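Tyra Holmgren
2 Feb 2018

Okay, rally thread, because I've been home from Drurneck for three days and I'm still finding gravel in my boots. I co-drove for Desmet in the Tomico again and a few of you asked how it went, so get comfy.

Short version: we finished! 61 cars took the start, and we came home in one piece with all four wheels pointing mostly the same way. I'll take it.

Longer version. The first loop was foggy, and I mean can't-see-the-hood foggy. Desmet drove the whole Drultusis stage off my notes and I don't think I took a breath between the start board and the flying finish. My voice was gone by lunch.

And then of course I lost my place on the second run. Turned two pages at once (gloves!!) and called a crest that belonged to a different corner. He lifted, I swore, we found it again at the next junction. Cost us a handful of seconds and I've been hearing about it ever since.

Service was a scramble. We had a rear damper weeping oil and the guys swapped it with minutes to spare. I stood there eating cold noodles and trying to redo my time card math, so I was no help at all.

Night stages next. I love night stages. The light pod makes everything look flat and close, and you stop noticing the trees, which is probably for the best. We picked up 3 places after dark, mostly from people who were braver than us and ended up in the ditch.

Total distance with the road sections was 439 miles. My notebook is now held together with tape and one very tired rubber band.

For the people asking about notes – yes, I write them all by hand, in pencil. Pens quit on you when it's freezing. Desmet likes his corners one to six with six the fastest, and he wants "don't cut" said twice. I've tried saying it once. We don't do that anymore.

Next one is in March, on tarmac, which I'm a lot less sure about. The corners come at you so much quicker and I'll have to learn to talk faster. Recce is two passes per stage and that's it, so I'm watching old onboards on the couch every night until then.

One more from my inbox and then I'm going to bed.

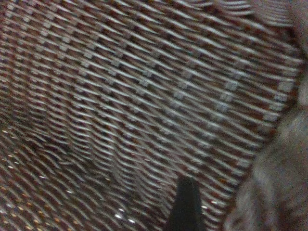

What happens if the co-driver checks in early at a time control?

You get a time penalty, and it's usually bigger per minute than the one for being late, so we park short of the control and wait for our minute to come up.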